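Visit notes, Skirnix open day, Strobel site

The upper floor was open to visitors in groups, and we had the second slot. Skirnix tests small office supplies for the Brillora catalog, mostly adhesives and paper goods. The room is carpeted and doubles as an office, with desks set right behind the test table. 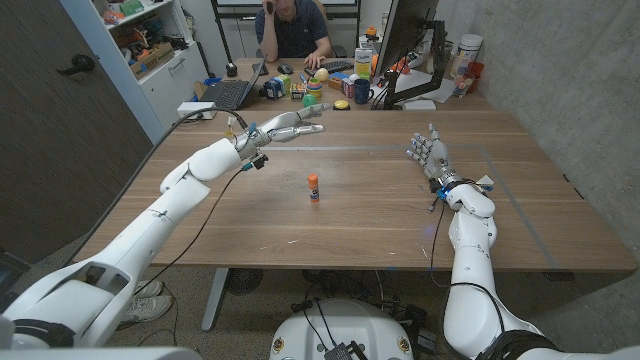 *Page last changed: 20 November 2019*

The table is wood with a light brown grain and some light scuffs on top. Tape marks out the work area. A single glue stick with an orange cap stood upright inside the tape, with nothing else in the marked area. Work at the desk behind went on as usual, phone and keyboard both in use.

According to the handout, a stick in the standard series goes through 560 cap cycles and is weighed at 3 points along the way. The storage test is separate and runs to 2000 hours. Results go to Dister, the distributor, in March. We asked for the room temperature during storage and were told it is in the full report - the handout leaves it out.

The glue stick has a label around its body and stands on its own base. The tape outline is rectangular and takes in most of the space a seated person could reach.
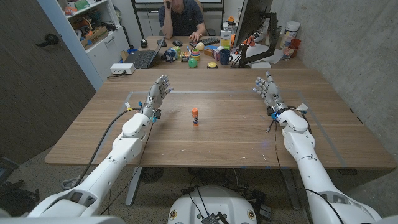 ## Getting there and parking

Visitor parking is behind the Strobel building, 2 hours maximum. Sign in at the front desk and keep the badge until you leave. The stairs are quicker than the elevator.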